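Clenia Single-Disc Floor Scrubber
For tile, stone, vinyl and sealed concrete

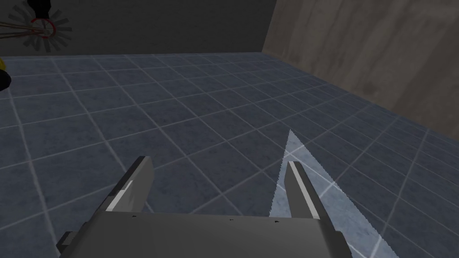

Tiled floor, computer rendering

Price on request. Available for purchase or for weekly hire from our store in Clumstead.

The Clenia is a single-disc scrubber for people who have a hard floor of medium size and wish to keep it in good order without calling a contractor. We sell it mostly to cafes, small clinics, school kitchens and to owners of houses with a lot of tile. It is a simple machine with one motor, one brush and one handle. The parts which wear can be changed at home with a normal screwdriver.

We have been selling the Clenia since the old Wuyts model was stopped by the maker. Customers who own a Wuyts will find the handle and the switches very familiar, and the brushes from the Wuyts will fit on the Clenia also. The splash skirt will not fit, as the new housing is a little wider.

Technical data
Supply: 230 V, standard Australian plug
Power cord: 14 metres, orange, replaceable
Brush speed: 105 turns per minute
Solution tank: 15 litres, removable
Handle: folding, adjustable in height
Wheels: grey rubber, non-marking

What is in the box
Machine with folded handle
Solution tank with lid and filter
Medium nylon brush
Splash skirt, already fitted
Printed instructions in English

The pad holder and the pads are not included. Please see the accessories further down.

How it cleans
The brush turns flat on the floor and the weight of the machine gives the pressure, so you do not have to push down. You only guide it from side to side. When you raise the handle slightly the machine goes to the right, and when you lower it the machine goes to the left. Most people need some minutes of practice before it feels natural. Please practise in an open room, away from furniture and glass doors!

The slow speed is chosen for grout. A fast brush jumps over the joint and cleans only the face of the tile, while a slow brush has time to enter the joint with the ends of the bristles. For grout which has become dark over many years, let the cleaning solution stand on the floor for a while before you start the brush, but do not allow it to dry.

Choosing the right brush
Medium nylon (supplied): glazed ceramic and porcelain tile, sealed concrete
Soft nylon: vinyl, linoleum, polished stone
Stiff nylon: unglazed quarry tile, rough paving under a roof

Do not use the stiff brush on marble or on any polished surface. It will leave fine circles, and these can be removed only by a stone polisher. If you are not sure what kind of floor you have, bring a spare tile to the counter and we will look at it together.

Cleaning solution
We recommend the Derkex neutral concentrate, because it makes very little foam and does not attack the grout. Other neutral cleaners are also suitable if the label says low foam. Please never put bleach or an acid product in the tank, as the valve seal will become hard and start to leak. Damage of this kind is not covered by the warranty.

The Clenia does not pick up the dirty water. You will need a wet vacuum or a mop and bucket. For larger areas we advise a wet vacuum with a squeegee head, which we also have for hire.

Care after use
Empty the tank and rinse it with clean water. Take off the brush and stand it on its side to dry. A machine should not be stored resting on its brush, for the bristles will bend and later the machine will shake. Wipe the cord with a damp cloth, and look at it for cuts before you hang it up.

Accessories and spare parts
Soft nylon brush
Stiff nylon brush
Derkex pad holder
Derkex pads in white, red and black
Splash skirt
Tank filter
Valve seal
Replacement cord (to be fitted by a licensed electrician)

Hire
The hire week goes from opening time to closing time on the seventh day. A bond is taken on your card and returned when the machine comes back clean. Brushes are included in the hire price, pads are charged if used. The handle folds down, and the machine goes into the boot of most station wagons. We ask that two persons lift it.

Delivery
Machines for purchase are delivered free of charge inside Clumstead. For other places we will give you the freight price before you order. Spare parts go by ordinary post.

The soft brush was out of stock during January and is now available again.

Page updated February 17, 2019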